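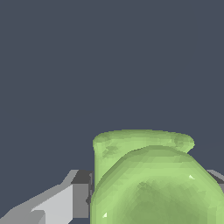 Scoring and ranking in target events is the subject of this handout, starting with how a shot becomes a number. A scoring system first finds the center of the hole and then measures its distance from the center of the target. The usual model treats the pellet as a cylinder seen end on. The light green body has the kind of shape meant: a side that goes nearly straight up, closed by a flat oval top. Looked at from directly along the axis, a cylinder of this kind shows a circle, and the circle has one center. Looked at from a slant it shows an oval, and a reading taken from the oval has to be corrected before it is used.

1. Definitions

Shot value: the points given to one shot.
Series: a fixed run of shots, scored as a block.
Stage: one or more series fired under the same time rule.
Match total: the sum of all stages.

In the course data set (Celtness range, pistol, 2467 shots) the shots are stored by series, with the horizontal and vertical offset of each. Offsets are positive to the right and upward. Check the sign before you add anything; the older Heveo export has the vertical axis reversed.

2. Whole rings and decimal rings

Under whole-ring scoring, a shot that touches a line takes the higher value. Two shots of unequal quality can therefore score the same. Decimal scoring divides each ring into ten bands and keeps more of the difference. The cost is that measuring error now matters more, and a small shift of the target frame can move a shot by a band or more.

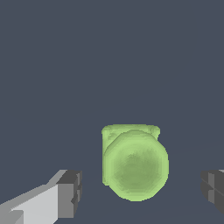
Group size is reported apart from score. A tight group off center scores badly and a loose group on center may score well, so the two figures answer different questions. The simplest measure is the widest distance between any two hole centers. It depends on two shots only. The Frimpong method draws an outline around all the holes and uses its area. The outline is made of short straight pieces, so a group that is close to round comes out looking like the rounded front part of the green object, nearly a circle but with flattened segments along the edge. With few shots the pieces are long and the area is too small – apply the correction in the Anenetti tables.

3. Ties

Ties in the match total are broken in this order:

a. Higher count of inner tens.
b. Higher last series, then the one before it, and so on back to the first.
c. Shoot-off, if the place affects entry to the final.

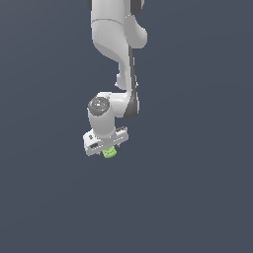

4. Problems for next session

Use the shots numbered up to 667 for problems 4.1 and 4.2, and the full set for 4.3.

4.1 Score each series by whole rings and by decimal rings. List the series in which the two methods give a different order.

4.2 Find the widest distance and the outline area for the first 8 series. Plot one against the other and label both axes.

4.3 Move every shot 3 mm to the right and score again. State the change in the match total, and say which stage changes most.

Hand in the worksheet and the plot together. Show units throughout.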